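Home | Robots | Space | Animals | Try It Yourself

Meet the Robot Kit That Learns in a Pretend Room
2025-02-03
By the Skoren Kids Science Desk

Have you ever tried to pick up a grape with salad tongs? It's tricky! Now you know how a robot hand feels on its first day.

The Giltum kit comes with a real robot arm for your classroom, plus a program called Zemwood that lives on the computer. Zemwood is a simulator (say it: SIM-yoo-lay-tor), a make-believe world where a make-believe arm can practise. It can drop 200 pretend cups and you won't have to sweep up a single one!

You tell the arm what to do by snapping coloured blocks of code together on the screen. Move left. Go down. Open. Close. Press the green button and off it goes.

The hand at the end of the arm is called a gripper. It has two flat fingers that slide together to pinch things and slide apart to let go.

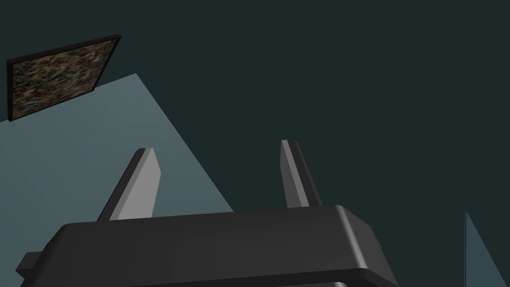
My favourite part is switching to the gripper's view, because you get to look at the room from right beside the fingers. Walls tilt, corners go pointy, and it takes a minute to work out which way is up. Our longest practice took 812 tries, and we cheered like mad at the end of it!

Want to try it? Ask your teacher if your school can borrow a kit.

Contact us | © 2025 Skoren | Back to top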